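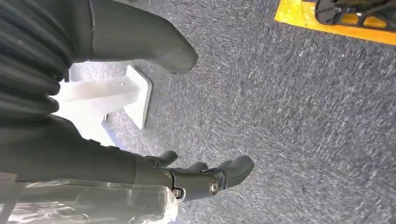
Three Fingers or Two? A Month of Swapping Hands With Hortensia Leiva

Hortensia Leiva has changed the hand on the same robot arm so many times since the start of August that she can do it while talking on the phone. She proved it during our call. There was a click, a pause, a small word in Spanish that I won't print, and then: "Okay, it's on. Where were we?"

We were on the subject of fingers. Leiva runs the bench tests at Wirkum, a small shop in Toledo that tries out grippers, arms and wrist cameras for companies that would like to know what they're getting before they buy a dozen. For the past month she and her coworker Osaze Olatunji have been putting a three-fingered hand up against the plain two-jaw gripper that most of their customers already own. They used the same arm, the same controller and the same box of objects for both.

"I love the two-jaw, I want to say that first," she told me. "It opens, it closes, you know where it is. If you ask me to pick up 501 identical boxes, give me the two-jaw and let me go home on time. But I'd been wanting to get a proper hand on that arm for ages, and when the three-finger one showed up I was like a kid. I stayed until nine that evening just making it wave at Osaze."

The waving didn't count toward the test. What did count was a list of 15 objects, each picked up and put down again at several angles. There was a roll of tape, a tennis ball, a paint brush, a bag of rice, a bathroom sponge, a tape measure. Olatunji chose most of them, and he was not trying to be kind.

"The bag of rice is the mean one," he said, when Leiva passed him the phone. "It changes shape while you hold it. With the two-jaw you pinch the middle and both ends droop, and then it starts to slide. With three fingers you can get some support underneath, if your approach is good. If your approach is bad you punch the rice."

How often did they punch the rice?

"A lot, the first week! Then Hortensia rewrote the approach so the hand comes in lower and slower, and it got so much better. I have a video of the first one that worked and I've shown it to my whole family."

The low approach brought its own trouble. Coming in near the floor means the wrist and the mounting hardware are down there too, and Leiva spent a good part of the second week finding out what the arm could bump into. Her notes from those days, which she read to me with some glee, are mostly about clearance. She ended up setting a minimum height for the wrist and a separate one for the fingertips, and having the controller check both before every move.

"People look at a gripper and they think about the fingers," she said. "I do it too. Then you spend two days on where the wrist goes. The hand is longer than the jaws, so every position you saved with the old tool is wrong. Every single one! I kept a sheet with the offsets and I still loaded the wrong file twice."

She had strong feelings about the cameras as well. They tried one mounted near the wrist and another on a stand looking down at the work area. With the two-jaw gripper, she was happy using the wrist view alone. With the hand she wanted both.

"From the wrist, the arm is always in your picture, and the hand is always in your picture, and whatever you want to grab is behind a finger at the exact moment you care about it," she said. "So you look from up close until the last bit, and then you trust the overhead one. Switching between them was Osaze's idea and it works really nicely. There's a little lag when it hands over, and I think we can get rid of that."

Olatunji wanted it on record that the fast motions were harder to use from the wrist. Floor texture smears when the arm swings, and his tracking code didn't like it. He now has the arm stop briefly before it takes the view it plans from. It costs a little time on each pick and he thinks it's worth every bit.

For the controller, they stayed with a Lilent unit that Wirkum has had for a while. Leiva had planned to compare it with a newer one, but setting up the hand took longer than she hoped, and she decided to change one thing at a time. She's glad she did. When the fingers began closing unevenly halfway through the month, she could rule out the controller quickly and go looking in the hand itself. One bolt had worked a tiny bit loose.

"A quarter turn," she said. "I was ready to rewrite the whole grip routine and it was a quarter turn. Now I check the bolts in the morning with my coffee."

I asked for the results, and she was careful. The two-jaw gripper was faster on anything with flat sides. It also held the tape measure better, which surprised her. The three-finger hand won on the tennis ball, the sponge and the rice, and it won by a lot when the object was lying at an odd angle. On the paint brush they were even, with both of them doing fine on the handle and both of them hopeless when it was flat on the carpet.

"Thin things on carpet, wow," she said. "You'd think carpet would help, since the fingers can push down into it a bit. Sometimes it does. Then other times a fingertip catches and drags, and you hear the motor complain. I want to try softer tips. Rafia Pirzada over at Flornia has been making some, and she promised to send me 5 different ones to play with."

Pirzada's tips are next on the bench, along with a repeat of the rice test, which Olatunji insists should be done with a fuller bag. Leiva also wants to bring in somebody who has never driven the arm and see how long it takes them to get a clean pick with each tool. She has been using it for so long now, she said, that she no longer trusts her own sense of what's easy.

Would she put the three-finger hand on a customer's line today?

"For some of them, yes, happily. If you've got mixed stuff coming at you in a pile, I think you'd enjoy it. If you've got boxes, keep what you have and spend the money on a better camera." She stopped for a moment, and I could hear something whirring behind her. "Sorry, Osaze is running the sponge again. Can I call you back? I want to watch this one."

She called back 15 minutes later. The sponge had gone well.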